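Skarden Trail and Footpath Club
Minutes of the August meeting

Start: 7 p.m.
The minutes of the last meeting were read and accepted, with one fix: the Breathnach loop is 12 miles long, and the old minutes had it at 10.

1. Breathnach loop reopening
The loop is open again from end to end! The new boardwalk over the wet stretch is in place and everyone who has walked it loves it. The lower gate still sticks, and the club will ask the county for a new hinge. Walkers coming up from the Cilell side should be told to keep left at the split, as the old sign is still down. It was agreed to put up a temporary sign before the fall walks start.

2. Fall walks
Six walks are planned, and the list looks wonderful. The ridge walk was so popular last time that it will run twice, once early in the season and once when the leaves have turned. There was a long and happy talk about whether the Cilell creek walk should end at the mill or the bakery. The bakery won by a show of hands. Dogs are welcome on all walks except the two that cross the sheep pasture.

3. Footwear and foot care
Great interest in this item. Several members have switched to thicker insoles this year and report fewer sore heels on the stony parts. Others said the shape matters more to them than the padding, and two members swear by plain wool socks and nothing else. Agreed to give foot care its own page in the fall newsletter. Members are asked to send in their tips – lacing tricks very much included.
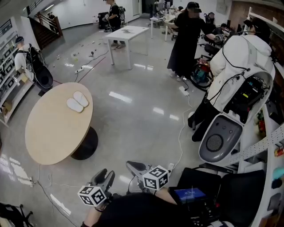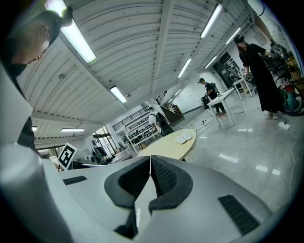
Item 3. First picture: white foam pads on the round table.

4. Map reprint
The club map is almost sold out. The new printing will show the boardwalk, the spring above Cilell and the moved parking area. A motion to order 631 copies drew some laughter, but that is what the printer's leftover paper stock will cover at the lower price, and it passed. The cover stays green. One member asked for larger type on the back and there was loud agreement.

5. Endura challenge
Our club has been invited to join the Endura hill challenge again. Over 12 members put their hands up right away, a terrific response. Two teams will go in, one fast and one that stops for lunch. Practice walks leave from the Skarden lot at 6 p.m. and newcomers are very welcome to come along.

6. Other business
The tool shed needs a new padlock. The lost gray mitten from the spring walk is still at the library desk. Thanks were given for the plum cake – two pans of it, and both went home empty.

Next meeting in September, same hour. Bring ideas for the winter slide night.

Meeting closed at 8:40 p.m.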